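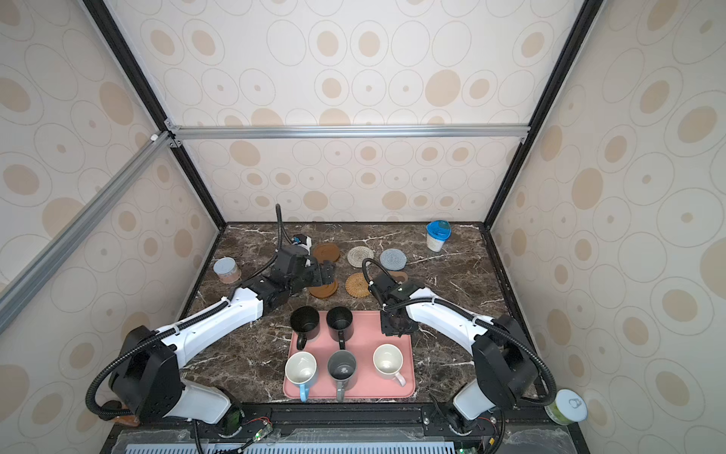 What is Plinine?
Plinine is a weekly planning service for parents who work from home and would like to stop answering client email from the edge of the bathtub. You get a planner, a Sunday night check-in and a small group of people in the same boat. My name is Maritza Ospina, I run it from the house, and I have two kids who believe a closed door is a suggestion. People ask whether they need a proper home office first. No. A patch of counter will do, and if you like things marked off, put down a silicone tray with rounded corners, like the salmon-pink one in the photo, and call it your inbox.

Who is it for?
Anyone running a small business around naps, school pickup and the mysterious half days the district keeps inventing. Most members sell something they make. A few are bookkeepers, and they are the calm ones.

How much time does it take?
The Sunday check-in runs 17 minutes. I used to let it run longer and people started folding laundry with their microphones on.

What does it cost?
$13 a month. You can cancel from your account page without writing me a letter about it, though Wilson Guzmán did write one, and it was lovely, and he came back in June.

Will I get more done?
Probably a bit. You will certainly know what you didn't get done, in order, with a line through the things you were never going to do anyway. Members tell me the line is the best part.

My kids don't nap. Is there any point?
Yes. There's a no-nap version of the planner, which is built out of shorter blocks and lower hopes. Hortensia Chávez wrote most of it during swim lessons.

Do you offer childcare during calls?
I can barely offer it during mine.

Can my partner join on my account?
Sure. One login covers a household. Please agree beforehand on who is allowed to move whose dentist appointment.

What if I miss a week?
Then you miss a week. The planner has no streaks, badges or sad cartoon owls. Open it to the current page and carry on.

Is there an app?
There's a printable PDF and a paper version. We tried an app. I kept opening it and then looking at shoes.

How do I reach you?
Use the contact form. Nidia Villca answers on weekday mornings and I take the evenings, after bedtime, whenever that turns out to be. If your question is about a missing planner, include your order number and we'll send another.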